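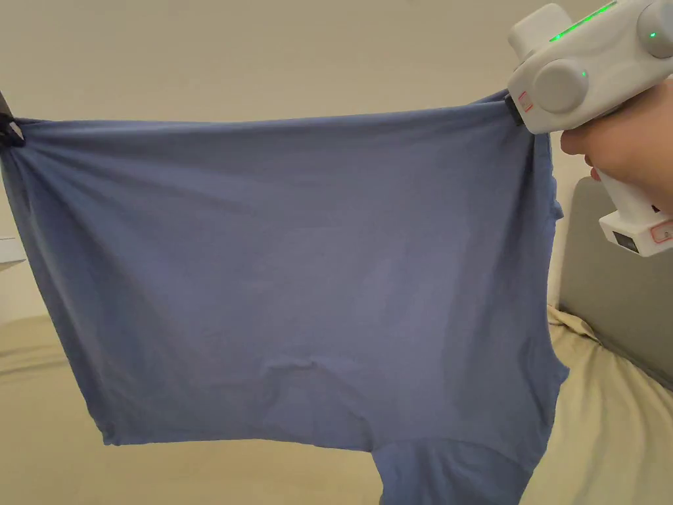 Both upper corners of the T-shirt taken up, the right one in the hand-held gripper.

Showing the work by hand: notes on garment handling
Posted by Yiran Ren, 7/26/24

Since May I have been responsible for the garment portion of the Orkton demonstration programme. Several readers have written to ask what the work involves from day to day, and I have agreed with my colleague Dardo Zúñiga to set down our present practice. The views given are my own. Dardo has read the text and corrected two points concerning labelling.

The principle is simple to state. A person carries out a household task with a gripper in each hand, and the movement of the grippers is recorded together with the view from the head. The robot arm is not present at this stage. What is learnt from the recording is later tried on the arm at the Cabral workshop, where a separate group is in charge and where I have no part in the decisions.

Choice of garment

Demonstrators are asked to begin with short-sleeved shirts in thin knitted cloth. Such cloth follows every small movement of the jaws, and a careless pull shows at once as creases running out from the corner. Stiffer garments forgive a good deal more, and people who had practised only on those were found to have poor habits when they moved to soft ones. Trousers come later, and anything with buttons later still.

We hold a set of 30 garments for this purpose. They are washed together and put back in any order, so that no demonstrator becomes used to one shirt.

Taking hold

The jaw should close on the very corner of the cloth and take in as little as will hold. A large mouthful feels safer in the hand but makes the release untidy. Once both ends are held, the garment is raised or drawn out to its width and kept there for a moment before the next movement. This pause was added at Dardo's request. He had gone through 120 recordings from the first weeks and could not tell, in a good many of them, where spreading ended and folding began.

Some demonstrators prefer to work with the cloth hanging, others with it lying across the bed. Both are accepted. The written task names only the state in which the garment must be left, and I would be sorry to see that changed — the variety between people is of more value to us than a uniform method.

It is permitted to fail. A dropped corner is picked up again with the gripper and never with the fingers, and the recording continues. Earlier instructions told demonstrators to stop and start afresh, which left us with very little material on recovery. The present wording dates from May.

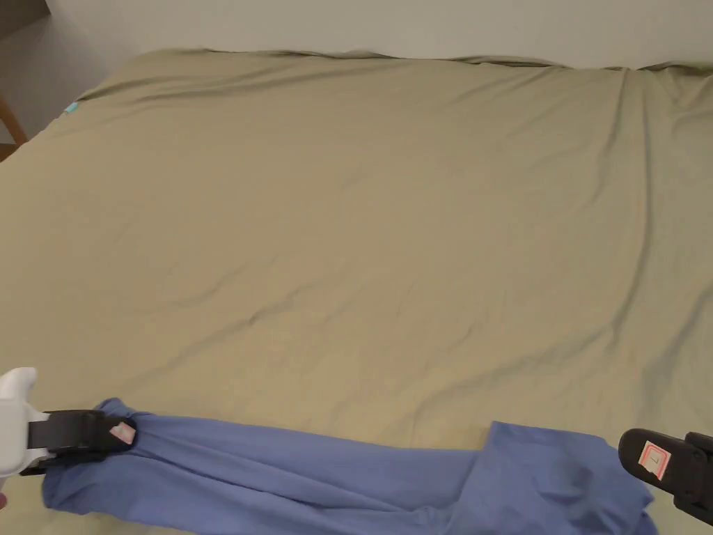 Left and right

Each gripper is to be kept in its own hand throughout a session. The labels on the jaws must be checked before the first recording and must not be covered by tape or by the cloth when the grippers are first raised into view. A pair carried the wrong way round spoils a whole session, and the fault is tedious to put right afterwards. The Atarix software we use for review will mark a doubtful session, but it leaves the decision to the reviewer.

Present position

The garment set now stands at 1,341 accepted recordings. The first target was 1,000. A second set, covering bed linen, is to be prepared with the Gravska office, and the written tasks for pillowcases are in draft. Fitted sheets have been put off for the time being; Dardo and I do not agree on what a folded one ought to look like.

Comments on the pause between spreading and folding would be welcome, particularly from those who have recorded cloth with other equipment.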